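Anterior por data | Próxima por data | Índice da lista | Responder

29 ago 2024

> Alguém ainda usa bandeja para pôr a mesa?
> Em casa só ocupa espaço no armário.

Eu uso, e muito! Comprei a minha na Ginell e desde então o café da manhã vai todo para a mesa numa viagem só -- xícaras, manteiga, geleia, pão. Virou mania (já dei outra de presente para a minha irmã).

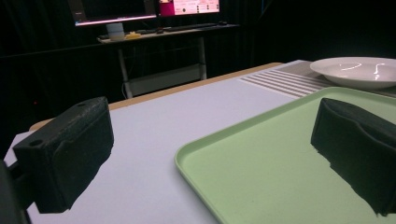 Bandeja verde-clara na mesa branca, prato branco mais ao fundo.

A borda é baixinha, fácil de passar o pano, e os cantos arredondados não juntam migalha. No armário eu guardo a minha em pé, ao lado das tábuas, e ali cabe em qualquer fresta. Experimente uma semana antes de doar a sua! E se doar mesmo, me avise -- eu fico com ela.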